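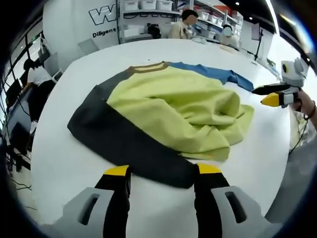 How do I stop soft fingertips from sliding off fabric on a homemade gripper?

Put something grippy and slightly squishy on the contact face, and make sure the two tips meet flat before you touch anything else. Most slipping on cloth comes from tips that only touch at one corner.

Posted by Shabani Laizer

I built a two-finger hand gripper in my garage from printed parts. A trigger pulls both fingers together through a rack and pinion. It holds blocks and cups fine. On T-shirts and sweatshirts it picks up a fold, then the fold creeps out as I lift. The tips are hard printed plastic with a strip of electrical tape. The trigger spring is out of a Zimer clamp. I have tried closing it harder and the fingers just bend outward. I would like to keep the rack if I can, it took me 5 tries to print.

Sumathi Krishnan

Your fingers bending outward is the real problem. When they splay, the tips open at the front and only the back edge is holding. I had the same thing on mine.

Print the fingers again with the layers running along the length, and make them thicker at the root. Then toe the tips in a little so that the front edges touch first. When you squeeze, they flatten out against each other. You can check with a strip of paper. Close the gripper on it and pull. It should drag evenly across the whole tip — if it pivots, one corner is doing all the work.

For the pads, take off the tape. I cast mine from soft silicone, 5 mm thick, with shallow grooves across the face. Silicone does not stick to printed plastic with normal glue, so I left holes in the tip and let it flow through and lock on the back. Wash the pads with dish soap when they get linty. Mine lose most of their hold after 20 or so grabs on fleece and come right back after a wash.

Keep the rack. It sounds fine.

Zawadi Kashindye

Rubber bands. Wrap a few on each tip.

Ghazala Kazmi

Rubber bands work for a day and then they roll off the end, at least on my Trumier kit. If you go that way, cut a notch for them to sit in.

Also check where you are grabbing. A sweatshirt is easier to lift by a cuff or the neck rib than by the loose middle of the body. And go in low, with the tips almost on the table, so you get both layers of the fold.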